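Robot Cell Safety | Checklists
1 min read

Pre-session check, hand teaching and remote teaching, Callen station. Done in October at 3,180 operating hours.

1. E-stop within reach of operator: OK
2. Speed limit set for hand guiding: OK
3. Remote link drops to hold on signal loss: OK, tried twice 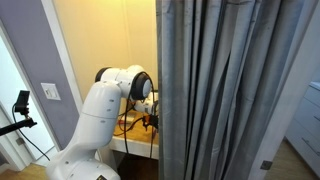

4. Cable routing: needs work. Slack has to clear the full teaching path before anyone takes hold of the wrist. The black cables loop down from the elbow past the forearm and over the table edge, so tie them back. Keep the curtain clear of the gripper too.

5. Joint caps tight: OK
6. Demo log saved: OK, 9 runs

Recheck item 4 before the next run.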